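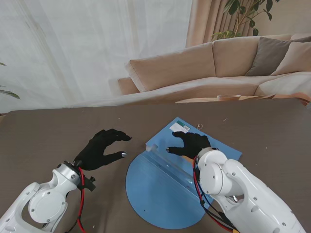 7월에 이사를 앞두고 집에 있는 종이를 전부 정리했다. 가구보다 종이가 더 오래 걸렸다. 책은 빼고 고지서, 계약서, 보증서, 편지, 아이 학교 안내문 같은 것만 따졌는데도 그랬다. 다 끝내고 나서 스캔한 장수를 보니 2,371장이었다. 버린 종이는 세지 않았다.

시작은 전에 살던 집의 보증금 문제였다. 벨기에에서 지낼 때 살던 집의 주인이 Henk Verschueren 씨였는데, 퇴거할 때 관리비 정산이 틀려서 143유로를 덜 받았다. 금액이 크지는 않다. 그래도 정산서를 보여 달라고 하길래 찾아보니 없었다. 사흘을 뒤져서 전기 요금 파일 뒤쪽에서 찾았다. Verschueren 씨는 사본을 받고 바로 다음 날 송금해 주었다. 서류만 있으면 금방 끝날 일이었다.

그 뒤로 종이 정리를 제대로 해야겠다고 생각만 하다가 이번에 이사 날짜가 잡히고 나서야 손을 댔다.

먼저 한 일은 모으기

방마다 흩어진 종이를 거실 한쪽에 다 쌓았다. 서랍, 책장 맨 아래 칸, 냉장고 위, 차 안 수납함까지 봤다. 모으는 동안에는 읽지 않기로 했다. 읽기 시작하면 하루에 서랍 하나도 못 끝낸다. 첫날 저녁에 2015년쯤 받은 엽서를 읽다가 한 시간을 보내고 나서 정한 규칙이다.

다 모은 다음에는 네 더미로 나눴다. 원본을 꼭 보관할 것, 스캔하고 버릴 것, 그냥 버릴 것, 모르겠는 것. 모르겠는 것이 제일 높았다. 주로 외국어로 된 보험 안내문과 오래된 가전제품 설명서였다. Rornedent 제습기 설명서는 세 부나 나왔는데 제습기는 이미 없다. 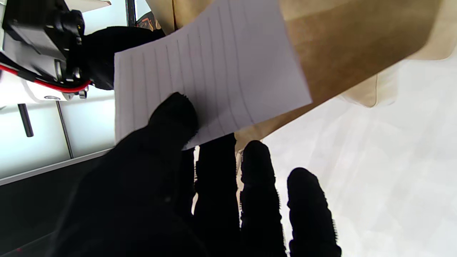 봉투를 버릴지 말지

종이보다 봉투가 더 고민이었다. 나는 오랫동안 받은 봉투째로 보관했다. 겉에 보낸 곳이 적혀 있으니 찾기 쉬울 거라고 생각했는데 실제로는 반대였다. 봉투 크기가 제각각이라 상자에 세워 넣으면 작은 것이 큰 것 뒤로 숨는다. 안에 뭐가 들었는지 보려면 매번 꺼내야 하고, 꺼낸 다음에는 귀찮아서 대충 다시 넣는다.

그래서 봉투는 거의 다 버렸다. 남긴 것은 세 가지 경우뿐이다. 소인 날짜가 증거가 되는 등기 우편, 손으로 주소를 쓴 개인 편지, 그리고 부모님이 보내신 것. 창이 달린 봉투는 창에 붙은 비닐을 떼고 종이만 재활용으로 냈다. 이 작업이 의외로 손이 많이 갔다. 한 번에 다 하지 말고 텔레비전 보면서 조금씩 하는 편이 낫다.

스테이플러 심은 스캔할 것만 뺐다. 처음에는 전부 빼다가 엄지손톱이 상해서 그만뒀다. 문구점에서 제침기를 하나 사고 나서 속도가 붙었다.

상자와 이름표

보관용 상자는 Prindale 것을 썼다. A4가 가로로 들어가고 뚜껑이 따로 떨어지는 종류다. 전에 쓰던 Vermeulen 바인더는 구멍을 뚫어야 해서 계약서 원본에는 쓰기 싫었다. 바인더는 아이 그림용으로 돌렸다.

분류는 단순하게 했다. 집, 돈, 몸, 일, 학교, 사람. 처음에는 항목을 훨씬 잘게 나눠 봤는데 자동차 보험을 자동차에 넣을지 보험에 넣을지 매번 헷갈렸다. 지금은 자동차도 보험도 전부 돈에 들어간다. 병원비 영수증은 몸이다. 남편은 그것도 돈이라고 하지만 정리한 사람이 나라서 몸으로 갔다.

투명 파일은 66장을 썼다. 한 파일에 한 건씩 넣고 오른쪽 위에 연도만 적었다. 제목은 적지 않았다. 어차피 첫 장이 비쳐 보인다.

스캔은 밤 열 시 이후에 했다. 아이가 자야 식탁을 다 쓸 수 있어서다. 파일 이름은 연도, 분류, 보낸 곳 순서로 통일했다. 한 장짜리는 휴대폰으로 찍어도 글자가 충분히 읽혔고, 양면이거나 열 장이 넘는 것만 스캐너에 넣었다. 감열지 영수증은 글자가 흐려지고 있어서 제일 먼저 처리했다. 이미 하얗게 된 것도 꽤 있었는데 그건 그냥 버렸다.
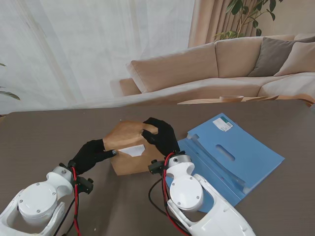

스캔한 서류의 원본은 언제 버려도 되나요?

서류마다 다릅니다. 저는 계약서, 등기 관련 서류, 졸업장, 출생 관련 증명서는 스캔해도 원본을 그대로 둡니다. 공과금 고지서와 카드 명세서는 파일이 제대로 열리는지 확인하고 한 달 뒤에 버립니다. 세금과 관련된 것은 보관 기간이 따로 정해져 있으니 세무서에 먼저 확인해 보세요.

남은 것은 편지 상자다. 대학 때 친구들과 주고받은 것, 외할머니가 달력 뒷면에 써서 보내신 것이 섞여 있다. 스캔할지 말지 정하지 못했고 순서도 맞추지 않았다. 이삿짐 목록에는 '사람 2'라고 적어 두었고, 이사 당일에는 내 차 뒷좌석에 싣고 갈 생각이다.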